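Bench notebook, 10/1/26

Soldering bails on the Stilari pendants. Carrying on from the last entry. The jump rings on the small size are still too thin. Two of them opened up in the tumbler and the bails came off. Went up one gauge and closed them with the flat pliers before the torch went anywhere near them. Hard solder for the ring, easy for the bail. The chips of easy were cut too big and flooded the hinge side, so I filed it back and lost some of the edge line on one piece. It can go in the seconds tray.

Pickle was weak. Made a fresh pot, lid on, copper tongs only. Somebody left a steel clip in the old one and the whole batch came up pink. Brushed it off with brass and soapy water, took ages.
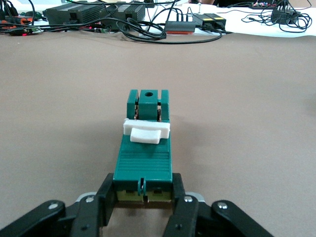
Manju Chaudhary wants the border on the Zundcombe order done with a flat graver, no more wriggle cut. I tried both on scrap. The flat is cleaner but slips on the curve near the bottom point. Reground the face a little steeper and it held. Polish the heel every time, even if it looks fine, or it drags a gray line behind the cut. Order is for 74 pieces and four are finished, so the regrind has to last or I need a second tool set up the same way.

Pitch bowl: too soft by afternoon. Moved it off the shelf over the heater. Pieces were sinking on one side and the depth came out uneven on the left of the pattern.
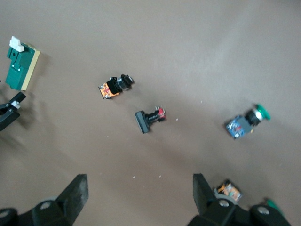
Green block with the small white piece on top.

Enamel tests. The blue on silver went cloudy again. Washed the powder until the water ran clear, then one more rinse, and dried it on top of the kiln. Second firing was better but there is a pit near the rim. Could be the solder seam underneath. Next test on a piece with no seam, same powder, same time in the kiln - change only the one thing. Corina Zamfir thinks the blue needs a coat of clear flux under it. I will do one each way and label the backs this time.

The Dudek chain samples are here. Two styles, trace and curb. The trace kinks if you fold it and the clasp is stiff. The curb hangs well but it is too heavy for the small pendant and pulls the bail round to the back. Trace in a slightly thicker wire would do. Need to ask for a price on that and whether the clasp can be swapped. 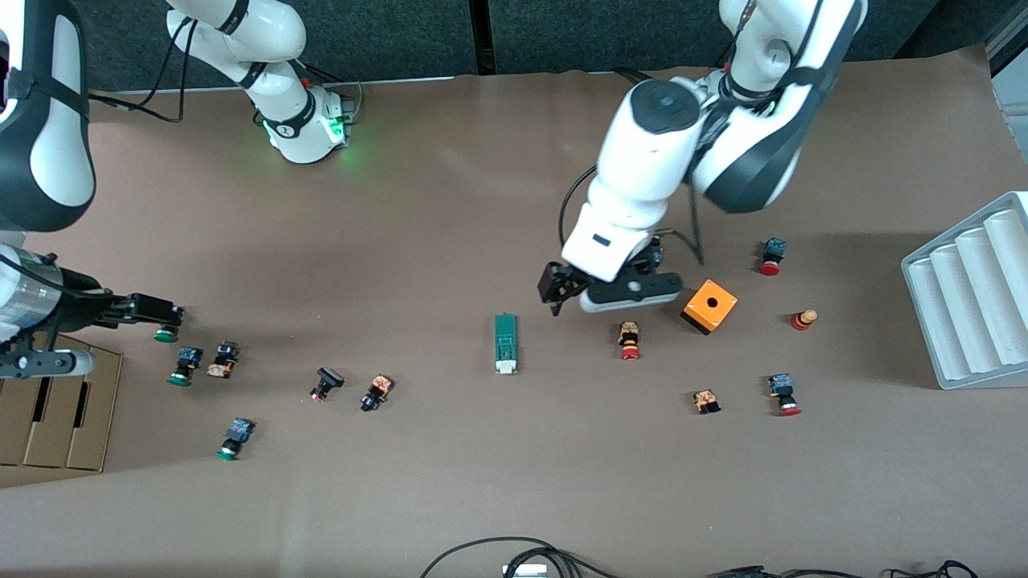
Push-button parts and the orange enclosure on the brown paper.

Stone setting, the Illasar ring. Seat was cut too deep and the stone sits below the prongs. Not worth saving the head. Ordered a new one, same size, and will cut the seat in smaller steps with the stone tried in between. Old head to scrap.

To do:
Weigh the scrap jar and write it in the book
New saw blades, the fine ones
Ask Manju if the Zundcombe backs are satin or polished
Cut clear flux test piece, no seam
Finish all the bails before December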